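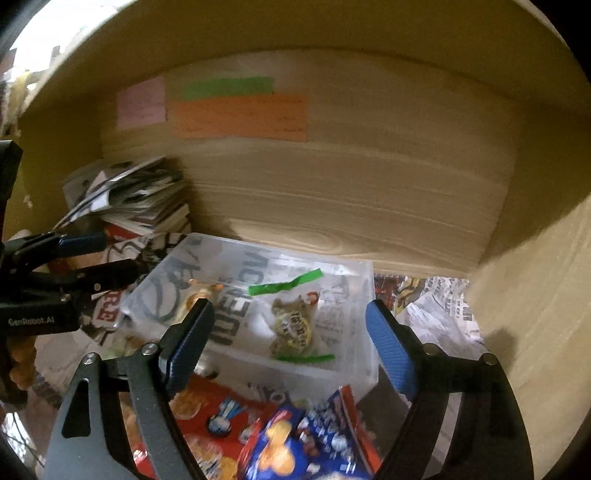

Catherine Hepburn wrote on February 16, 2025:

> I have read the draft chapter on covenants in business sales and have one problem with it. The draft treats the Bostdale covenant as an ordinary non-compete and then asks if 2 years is too long. But the sellers were also employees for most of that time. A court would want to know which hat they were wearing. If it is an employee covenant, the test is stricter in most states, and in a few the clause would fail outright. If it belongs to the sale, the buyer gets more room, because it paid for goodwill. The draft never picks one.
>
> Also, footnote 17 cites the Baird agreement for a point about geography, and I can't find the point in it.

Catherine, thanks. You are right about footnote 17. The radius clause is in the Didton lease, which was signed at the same closing. I had both documents open and cited the wrong one. It will be fixed in the next version.

On the larger question, I did mean to treat it as a sale covenant, and the draft should say so on the first page. The sellers gave up all of their shares to Nornix at closing, and the covenant is in the purchase agreement. The employment letters are separate and have no restriction in them apart from confidentiality. They run for a shorter period and can be ended by either side. So when the covenant starts to run at closing, it runs no matter what happens to the jobs.

Where I think you have a real point is with the smaller shareholders. The two founders held nearly everything. The rest was split among staff who got their shares as part of their pay, and they signed the same covenant as the founders. It is hard to say that a person holding 100 shares sold any goodwill. Some courts look at the size of the stake and at whether the person had a lawyer and any say over the terms. I plan to add a section on this and to move the discussion of consideration into it.
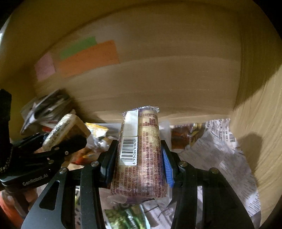
A reply sent to me off the list asked whether the buyer could get the same protection with a longer confidentiality clause and a promise to leave customers alone. For the staff holders I think the answer is mostly yes. For the founders I doubt it. They know the suppliers and the prices, and a breach of confidentiality is hard to prove when the information is in someone's head. The chapter will compare the three kinds of clause, although I don't want it to turn into a drafting guide.

Two practical matters. The customer list in the Bostdale file has 300 names on it and should not be forwarded, even with the addresses taken out. If you need it to check a passage, write to me and I will send the summary table.

Second, comments on the revised chapter are due in June. Please put page numbers on them, and send them as plain text if you can. Last time I had to retype several sets that came in as scans.

I will post the new version to the list when the section on small shareholders is done.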